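Plilumus Review
Features | Research
Teaching an arm to give up sooner
A small group is studying the last pieces in the bin, and what the robot should do when it cannot get them
By Vija Priedītis

The first thing I was told in the laboratory at Dulow was to stop looking at the successful grasps. I had come in August, on a hot afternoon, and like every visitor I was following the arm with my eyes each time it came up with something in its fingers. Awad, who leads the work, let me enjoy this for a few minutes. Then he asked me to watch the screen instead, where a thin line was going up and down, and to tell him when I thought the robot had begun to fail.

I was late every time. The line had already changed its shape well before I noticed any trouble at the gripper.

Picking parts out of a bin is an old problem in robotics. A person does it without thought, with the eyes on something else. For a machine, the parts lie over each other in no order, they shine, they roll, and the walls of the bin stand in the way of the wrist. There are many good methods for choosing where to grasp. When the bin is full, these methods have an easy life, as there is nearly always some part lying in a comfortable position. The hard time comes at the end, when only a few parts remain and they have gone to the corners.

The usual answer is to try again. If a grasp fails, the system chooses the next best point and goes down once more. What interests Awad's group is the time lost between the moment when a grasp is already bad and the moment when the system understands it. In an ordinary set-up the arm goes down, closes, lifts, moves away, and only then checks if it holds something. All of this motion is wasted when the part slipped in the first instant.

Their method, which they call Jomer, listens to the forces at the wrist from the moment the fingers touch anything. It does not try to understand the whole contact. It asks one question many times in a second: does this look like the beginning of a grasp that will hold? When the answer is no for long enough, the arm stops, opens and goes back up by a short way, and the next attempt starts from there.

How long is "long enough" was the subject of most of the discussions I heard during my visit. If the system waits too little, it throws away grasps which would have been good, for example when a finger first slides along a part and then settles. If it waits too much, there is no gain. The group began with a fixed waiting time, and the results were poor. Later they made the time depend on where in the bin the arm is working. Near a wall, strange forces are normal, and the system is more patient. In the open middle of the floor it is quite strict.

To train the model they needed failures, and they needed them in good quality. "Everybody keeps the good data," Awad told me. "We had to go back and record the bad attempts properly, with the same care." The group recorded 200 attempts that held and 200 that did not, each one with the forces and the joint positions from start to end. The attempts were then marked by hand. Two people marked every recording separately, and where they did not agree on the moment of failure, they sat together and looked again. Awad admits that this was the slowest part of the project, and also the part that taught them most. In some recordings the two people never agreed, and these were kept aside in a folder of their own.

I asked why they did not make the failures in simulation, where they cost nothing. They did, at the start. The simulated model was confident and mostly wrong near the walls. A real bin bends a little when it is pushed, and the cables on the wrist pull on the sensor in a way that depends on the pose of the arm. In the simulation there were no cables.

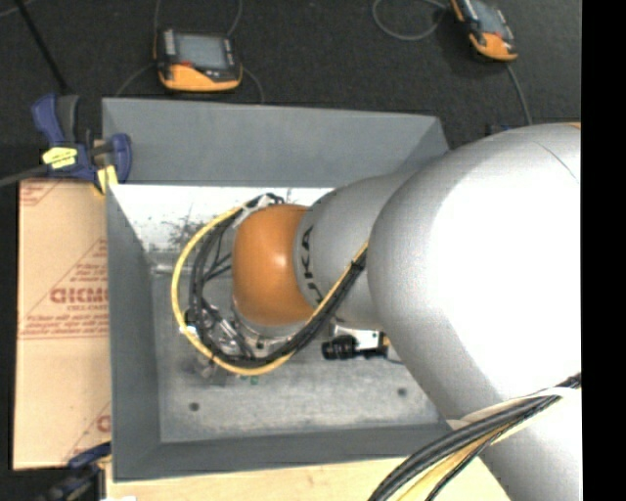 The cables became almost a separate study. When the wrist turns far to one side, their pull can be as large as the light contact the system is trying to feel. At first the group subtracted a correction measured with the arm in free air, pose by pose. This helped, but the correction became old each time somebody fastened the cables again in a slightly different way. Now the arm makes a short routine of 4 slow turns before each session, and the correction is learned fresh. It takes less time than making tea, and I can confirm this, as I was offered tea during it.

With all these parts together, the result is modest and, to my eye, convincing. On the last 10 parts in the bin, the mean time for each part taken out is lower than with the ordinary check after lifting, and the gain comes almost fully from failures cut short. The share of good grasps is practically the same. Awad repeats this point to each person who asks, because it is easy to hear the result wrongly. The robot is not better at grasping. It only spends less of its day on grasps that are lost.

There are things the method cannot do. Very light parts give hardly any force, so the system cannot tell a good touch from an empty one. Two parts hooked together feel like an excellent grasp until they are in the air. For this second case the group wants to combine the wrist forces with the camera, and a doctoral student has started on it, but there was nothing yet that they wished to show me.

There is also the question of other robots. The model has learned the habits of one arm and one gripper, and it is not known how much must be recorded again for a different pair. Awad believes that a small set of new failures will be enough. One of his colleagues believes the opposite and said so in front of both of us, quite cheerfully, while she was checking a connector. The test is planned as soon as they get time on a second arm in the building, which is booked by others on most days except Wednesday.

Before I left, I tried the exercise with the line on the screen again. By then I could catch some of the failures, the ones with a sharp fall just after contact. The slow ones I still missed.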